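Restix review: keeping track of who said what

Posted by Kacper Grabowska, Apr 9, 2022

I write a small newsletter on council and regional politics in Jilwood. Most of the work is reading statements. A spokesman says one thing, the opposition group replies an hour later, a church leader or a union branch weighs in, and by the evening there is a "clarification" that changes the first statement without saying so. I used to keep all of this in a spreadsheet and a folder of saved pages. For the past four months I have used Restix instead.

Restix is made by Nidar, a small software company. It collects public statements from sources you choose, stores a dated copy of each, and lets you search them by speaker, office, party and topic. It runs in a web browser. A desktop version is listed on the site as coming later, and I can't review that.

I paid for my own subscription. Nidar didn't know I was writing this until I sent them two questions about exports.

Setting up

You start with an empty list of sources and add them one at a time. For an ordinary website you paste in the address of the page where press releases appear and Restix tries to work out the layout. With the council's site it got this right first time. With the two main party branches it picked up the menu as well as the text, so for a while I had a great many statements that began "Home About Contact Donate". There is a tool for marking which part of the page to keep, and after I had used it the problem went away.

Social media accounts are added separately. You need to log in to each service yourself. Radio and television interviews are not covered at all unless somebody posts a transcript, and that is a real gap for anyone who covers politics at local level, where half of what matters is said on the breakfast programme. You can paste a transcript in by hand and give it a speaker and a date. I do this perhaps twice a week and it is a dull job.

My old spreadsheet had roughly 3000 entries. The import asks for a plain file with columns for date, speaker, office, source and text. Mine had the speaker and the office in one column, so I spent an afternoon splitting them. Once that was done the import itself took a few minutes. It rejected 84 rows, nearly all with dates I had typed badly years ago, and gave me a list of them with the row numbers.

Searching

Searching is the best part. Type a name and you get everything that person has said, newest first, with the office they held at the time shown beside it. People in politics change jobs, and a statement made as a backbencher should not be quoted as though it was made by a cabinet member. My spreadsheet never dealt with this properly. In Restix each person has a record with start and end dates for each post, and every statement picks up the right title from its date.

You do have to keep the records up to date. When Pierina Parisi moved from communications adviser to chief of staff in March, I forgot to change her record for nine days, and everything she said in that time was filed under the old post. Changing the date fixed all of them at once.

Topic search is weaker. Restix suggests topics on its own and the suggestions are broad. A statement about late payment of teachers' wages was put under Education, Finance, Employment and Religion. The last of these was there, as far as I can tell, on the strength of one school's name. I have turned the automatic topics off and use my own tags.

Comparing versions

When a source changes a page after publishing it, Restix keeps both copies and shows the differences side by side, with removed words struck through. You can have an email sent when this happens. I had expected to get a handful of these a year and I get several a month. Most are spelling corrections or a missing name put back in. A few are more interesting.

In my second month the regional office published a reply to criticism from Sandro Rizzi, who leads the opposition group. The first version said that he had been "fully briefed" on the road budget. By the afternoon the page said he had been "offered a briefing". The date and time at the top of the page had not changed. With my old method I would have saved one version or the other, depending on when I got to my desk, and would have had no way to show the change. I ran both in the newsletter and the office confirmed the wording had been corrected.

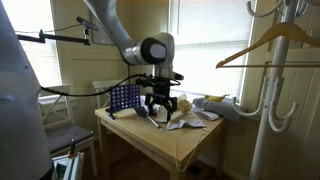

The checking interval matters here. On the standard plan each source is visited once an hour, and anything altered within the hour is missed. The higher plan checks every ten minutes. I have stayed on the standard plan. A daily newspaper would probably want the other one.

Quoting and exports

Select a passage and Restix gives you the quotation with the speaker's name, title, date and a link to the stored copy. The stored copies can be made public, so readers can follow the link and see the whole statement. I now do this for every quotation I use. Two readers have written to tell me I had left out a sentence that changed the sense, and in one case I thought they were right and added it.

Exports are poor. You can get a plain file of the text, or a PDF of a single statement. There is no way to get a PDF of a whole exchange in date order, and that is what I most often want to send to people. I asked Nidar whether it was planned. The reply came the next day and said it was on a list but had no date. I also asked whether stored copies stay available if I stop paying. They stay for a year and then are deleted, and a full export is allowed at any time. I would have liked to see that on the pricing page. I found it nowhere on the site.

Working with other people

Concetta Serra edits the newsletter with me and has her own login. Two people can work on the same record, but the second person to save overwrites the first without a warning. It happened to us in the first week, on the notes for a budget debate, and we lost most of a morning's work. We now tell each other before opening anything long. For software sold to newsrooms this needs to be fixed.

Notes can be private or shared. They are private to begin with, and Concetta wrote several that I never saw until she found the setting.

Cost

The standard plan is 85 pounds a year for one person and up to fifty sources. A second login is extra. The main alternative I looked at was Amato, which has better exports and handles transcripts of audio, but it is priced by the number of statements stored and would have cost us a good deal more from the first month. Amato also doesn't keep earlier versions of a page unless you ask it to for each source in turn. I tried it for its free fortnight and found it quicker to learn than Restix. If you mainly cover speeches and interviews it may suit you better.

Sarahí Ventura, who covers the neighbouring district, still uses a spreadsheet and saves everything as PDFs in folders by month. She has never lost anything and can find most things in a minute or two. If you follow only a few politicians I don't think you need to pay for any of this.

Smaller points

The text is small and can't be made larger within the program, so I use the browser's zoom. At that size the dates in the left column overlap the names.

Names with accents are handled properly in the records but the search box treats the accented and plain versions as different words. You have to search for both.

The email alerts can be grouped into one message a day. I would do this from the start.

It went down once, on a morning when the regional leader was answering questions about the health contracts. The outage lasted a little under two hours. When it came back the sources had been checked late, so anything changed during that time was not recorded. Nidar put a notice on its status page but didn't email customers.

Help is by email only. I have written four times, counting the export questions, and had useful answers to three. The fourth, about the accented names, got an automatic reply and nothing after it.

Should you buy it

I have renewed for the year. The version comparison and the dated job titles are worth the money to me, and the quotations have fewer mistakes in them than they used to. The exports and the overwriting problem are serious faults, and if you work in a team of more than two I would wait until the second is dealt with. There is a free trial of two weeks with all the features turned on. Add your most troublesome source first and see whether it can read the page.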